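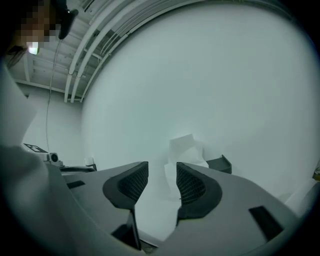 Home Questions Tags Unanswered Log in

Surface pipes on a white ceiling: paint, box in or leave?

Asked by Hammad Baloch in August

I have a workroom with an exposed ceiling, white beams and panels in a grid, and a bundle of white pipes running across it side by side. They bend round in a wide curve and come down where the ceiling meets the wall. The wall is plain white. One thin dark cable hangs down from the ceiling to the table and it is the first thing you notice.

I want the ceiling to look tidier. Should I box in the pipes, and what do I do with the cable? Longest straight run is 3980 mm. I don't know what all of the pipes carry.

2 answers

Thandeka Masilela
Find out what is in them before doing anything. If any are electrical conduit, a closed box may affect the cable rating, and joints and inspection points have to stay reachable. Water pipes want access at every valve.

I would not box the curve. A straight box across a bend takes up a lot of ceiling and looks worse than the pipes. Leave them white, check the clips and add more where the run sags. On my own plastic conduit I used saddles at 1000 mm on the straights and closer on the bend, but go by the maker's spacing for your size. If you repaint, wash off the grease first and use a paint suited to the pipe material.

For the cable: fix white mini trunking down the wall and bring it across to the table low down. Allow 15 mm spare width so you can add a second cable. If it is a mains flex, get the drop checked by an electrician.

Zeeshan Durrani
Dinden trunking, the self-adhesive one. Mine fell off after 9 weeks so use screws as well.

Comment from Hammad Baloch: Two are conduit, still tracing the others. Will do the trunking first.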